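Chapter 12
The Pretend Kitchen and What Goes On in It

Before You Read

Think back to the first game of "house" you can remember playing. Where were you? Who got to be the grown-up, and who had to be the baby or the dog? What did you use for food? Write down whatever comes to you, even if it is only a scrap, and keep the page handy. We will come back to it at the end of the chapter, and I suspect you will be surprised at how much a few lines can hold.

Words to Know

object substitution
role talk
script
solitary pretend
shared pretend
prop

When Xiaoyan Peng began her student teaching at the Camano Children's Center, she was asked to spend her first October mornings doing nothing at all except sitting on a low chair beside the home corner with a notebook on her knee. She didn't care for this one bit. She had come with songs to sing and a felt board she had made herself (it had taken two weekends and a good deal of glue), and she wanted to teach! But the lead teacher, Yaqin Liang, was firm about it, in the kind way that good lead teachers have, and so Xiaoyan sat.

On one of those mornings a girl of four came over with a wooden block held flat on her palm and asked whether she would like it with or without. "Without what?" said Xiaoyan. The girl gave her a long, patient look, as you might give a customer who has not read the menu, and went away again. A minute later she was back with the same block. "Without," she said, and set it on the notebook.

You could read that little exchange and smile and turn the page. I would like you to stay with it for a while instead, for there is a great deal packed into it. The girl had let one thing stand for another, and had kept it standing for that other thing across an interruption and a walk to the far side of the room. She knew that people who serve food ask questions about it. She knew the question had a shape, two choices with a pause between, and she had the shape exactly right although she hadn't settled what the choice was about. And when her customer failed to play along, she mended the game all by herself and carried on.

In the last chapter we looked at play with sand, water and blocks, where the child is mostly finding out what a material will do. In this one we turn to play where the child decides what a material is. The two overlap all day long, of course, and a child who is pouring sand may be baking by the time the bucket is empty. But it helps to take them one at a time while you are learning to watch.

From Copying to Pretending

The first pretending you are likely to see is very short and very plain. A toddler picks up a cup with nothing in it, tips it to her mouth, and perhaps smacks her lips. She has drunk from cups many times and she is doing it again, with the small and wonderful difference that there is no drink. Some weeks later she may hold the cup to a doll's mouth, or to yours. The action has moved from her own body to someone else's, and that is a real step, even if it goes by in a blink while you are wiping the table.

Next come the strings. One action is joined to another, and then to another: stir, pour, feed. At first the order can be rather loose, and dinner may be eaten before it is cooked. By the age of 3, many children will put the steps in an order that a cook would recognize, and they can be quite stern with anyone who gets it wrong. We call such a string a script. Children build their scripts out of what they have seen at home, at a grandparent's house, at the market or the noodle shop, and no two children bring quite the same ones. That is why a game of kitchen between children who have just met so often begins with an argument – they are putting two homes together, and the pieces don't fit yet.

Object substitution, the business of the block, tends to grow alongside the scripts. Early on, children like a prop that looks a lot like the real thing. Later they can manage with something that is merely the right size, and later still with nothing but a cupped hand. There is no prize for getting to the cupped hand quickly. Older children go back to lifelike props very happily, and a realistic pan can keep a game steady when several children are trying to hold the same story in their heads.

Setting Out the Props

Teachers worry over props more than they need to. Shaohua Meng, who ran the home corner at the Grutley school for many years, liked to put out less than the shelf would hold and then wait to see what was missed. If the children went looking for plates, plates appeared the next morning. If no one missed the toaster, the toaster stayed in the closet until spring.

You will find a full list of props, with notes on cleaning and storage, on page 704. For now, a few pieces of play food, something to stir or serve with and something to put the food in will carry a group a long way. A sink is worth having if you can manage one, with or without a tap that does anything. So much of real kitchen life happens there, the rinsing and the scrubbing and the talking over one's shoulder, and children know it.

Figures 12.1 to 12.4. A toy kitchen with a gray sink set into its white countertop. 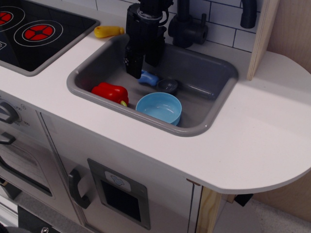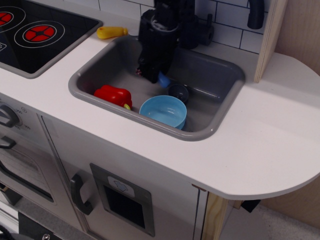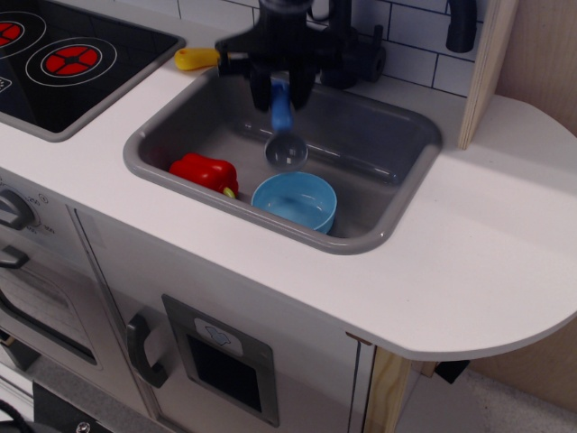
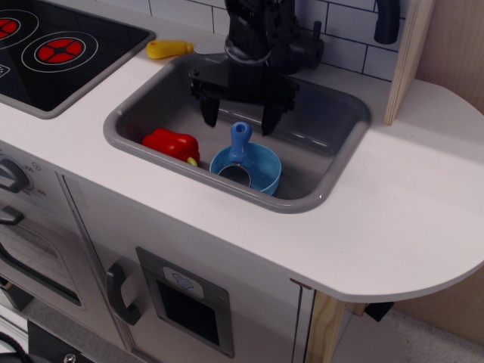
Try It Yourself

1. Ask if you may sit near a pretend kitchen for the length of one free-play period. Choose one child and write down everything the child says, just as it is said. Leave the spelling and the commas for later.

2. Go back over your notes and mark every bit of role talk in one color and every bit of planning talk ("now you have to be sick") in another. Look for the places where the two colors meet.

3. Trade notes with a classmate. Xinyi Yin and Wanting Zeng, whose paired notes are printed on page 799, watched the same game from opposite sides of the rug and came away with two rather different stories. Read theirs after you have talked about your own.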